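Notes on how we run the Estum sorting cell, last touched Apr 29, 2026. I wrote most of this after arguing with myself over the old Dakcombe rules, which were fine on paper and too long for anyone to read before pressing start. If you're new, read it all (it's short!), then go find the stop button before you do anything else.

## Before a run

- Clear your own stuff off the table. Mugs count.
- Arm speed stays at 10 percent for the first 6 picks, then up to 37 if things look calm.
- One person on the stop button, hands free, no phone.
- Say "moving" out loud. Yes, even if you're alone.

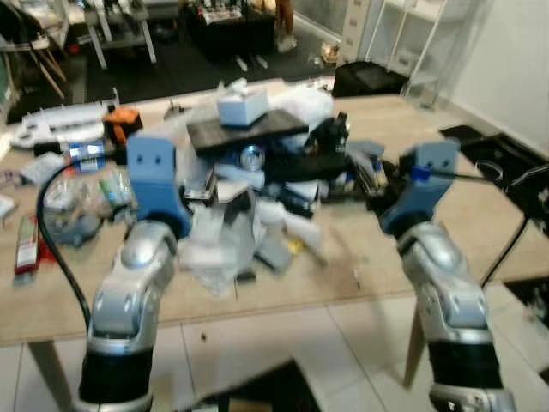
Cables are my big worry, way ahead of grip force. Before every run I move each arm through its full reach by hand and watch where the slack goes. A black cable that loops out over the table, like the one on the left arm, is one to keep checking, and I'd much rather you stop and re-clip it than hope for the best. Same goes for tall heaps: if there's a flat board balanced on top with a box sitting on it, take the box first and keep both grippers from going in together.

## Logging

Stop after about 90 minutes and write things up while you still remember them. Every dropped item goes in `drops.csv`, every stop goes in `stops.csv`, and please don't merge the two. I did that once at Teststead and spent a whole week in May pulling them apart again.

## Still to do

- [ ] Shorter wording for the two-arm rule
- [ ] Move the Au configs into this repo
- [ ] Decide what counts as a "near miss" (I keep changing my mind)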